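Do household packaging claims hold up? A second-year consumer studies project

Prutmont College, semester report, submitted June

Our group set out to test a claim we had all heard repeated in lectures: that shoppers who read "best before" labels waste less food. The figure usually quoted comes from an industry handout by Trestus, a packaging consultancy, and it sounds far too good. Label readers, according to the handout, throw out half as much. It gives no sample size and no definition of "reader".

We surveyed households in Vistirmont, a suburb with two supermarkets and a Saturday-style market that runs most of the year. We dropped 658 forms in letterboxes and got 199 back. That is a decent return for a paper form, but I would be wary of anyone who calls it representative. People who fill in a survey about food waste are probably people who already feel guilty about the lettuce.

Each household was asked to keep a bin diary for a fortnight and to write down every packaged item thrown out unfinished, with the date printed on it and the reason.
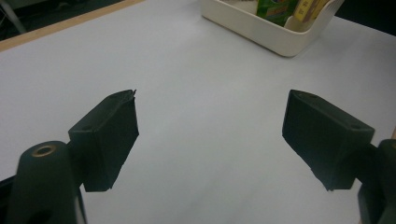
Senyo Ofori was unconvinced by the diaries and told us so at the draft stage: a fortnight is too short, people behave themselves while they are writing things down, and you have no way of knowing what went out with the compost. We agreed with the first two points. On the third, we had asked about compost on page two of the form, though plenty of people skipped page two.

The diaries gave us 3,229 entries. We sorted them by reason: past date, smelled or looked off, forgotten, didn't like it, bought too much, and a catch-all that grew larger than we wanted. Sorting took far longer than the methods chapter suggested. One respondent in our pile had written "husband" as the reason for eleven items and we never settled where those belonged.
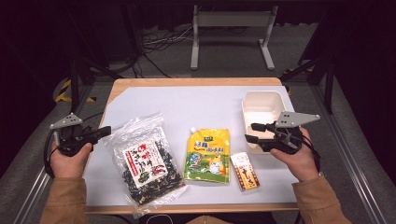
Once the entries were sorted, the difference between label readers and everybody else got very small. Readers threw out slightly fewer forgotten items and slightly more items marked "past date", including dry goods such as rice and tea that would have been perfectly fine. In other words, some of them were reading the label and binning good food on the strength of it. The Trestus handout doesn't mention this at all.

We also tried the Habte scale, a short questionnaire meant to score how organised a kitchen is. I can't recommend it. Two of us scored the same household from the same answers and landed in different bands, and the instructions are no help when that happens.

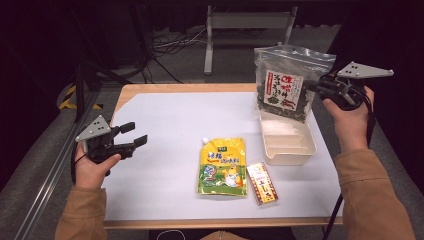
Second-year project group, Prutmont College
Discussion section written by the group's editor

What would change my mind? A longer diary, for a start, and up to 500 households chosen by someone other than the postie's route. I would also want the bins weighed. Counting items treats a half-eaten tub of yoghurt the same as a whole roast chook, and no one paying for groceries sees those as equal.

Our marker's comment on the draft was that we sounded hostile to labels. I don't think we are. Date labels on meat and milk are useful and our respondents mostly used them sensibly. The trouble starts when a handout takes a modest habit and hangs a big number off it, and then the number turns up in slides without its source.

The blank survey form and the sorting rules are in Appendix A. The diaries themselves stay with the department until marks are released, after which they'll be shredded, as we promised on the form.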